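Skornimari Residents' Forum > Building Services > Shared Equipment
Topic: Disposal of older desktop computers from the study room

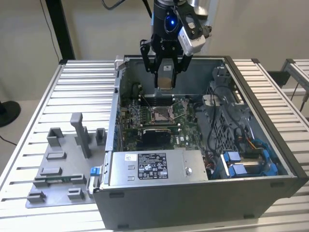 Desktop tower with its side panel removed.

Posted by: study_room_desk
The residents' association intends to withdraw the older desktop computers from the study room in February. Members are invited to comment on the proposal before the list is closed. The quotation received from Zukine for collection and certified destruction of the drives is 870, payable on the day of collection. The association would prefer to accept it. Comments on cost, data handling and possible reuse are welcome in this thread.

Posted by: grarelis_4B
I object to destruction as the default. Several of these machines run without fault and are used every evening by students in the Grarelis block. The only complaint I have heard concerns the time they take to start. A solid state drive and more memory would correct that. I request that the association obtain a price for an upgrade before it pays anyone to take the computers away.

Posted by: study_room_desk
A price was obtained last year from Jurčo. It came to 1000 for the full set, with labor, and did not include any operating system license. The association considered that figure too high for equipment of this age.

Posted by: northstair
I support the withdrawal. The current operating system no longer receives security updates, and residents have been signing in to their bank accounts on these computers. I raised this matter at the last two general meetings. The memory upgrade suggested above would not address it.

Posted by: grarelis_4B
With respect, there are free operating systems that receive updates and run well on older hardware. A license is therefore not required. If the license is not required, the comparison is 870 to have nothing against 1000 to have working computers.

Posted by: northstair
That comparison leaves out support. Who will answer questions when a resident cannot print? The present arrangement depends on goodwill and the printer has been out of order for 3 weeks.

Posted by: ledger_and_lamp
May I propose a middle course. Remove the drives and have only those destroyed. The remaining parts may then be offered to residents at no charge. I asked Zukine by telephone and was quoted 600 for drives alone. Please confirm this in writing before relying on it.

Posted by: grarelis_4B
I could accept that, provided that two machines stay in the room until the end of the exam period.

Posted by: northstair
I could not, unless those two are disconnected from the network.

Posted by: study_room_desk
The proposal from ledger_and_lamp has been added to the agenda, together with both conditions. A written quotation for the drives has been requested. Residents who have saved files on the study room computers should copy them and delete the originals. The sign-up sheet for parts is at the front desk, one entry per household.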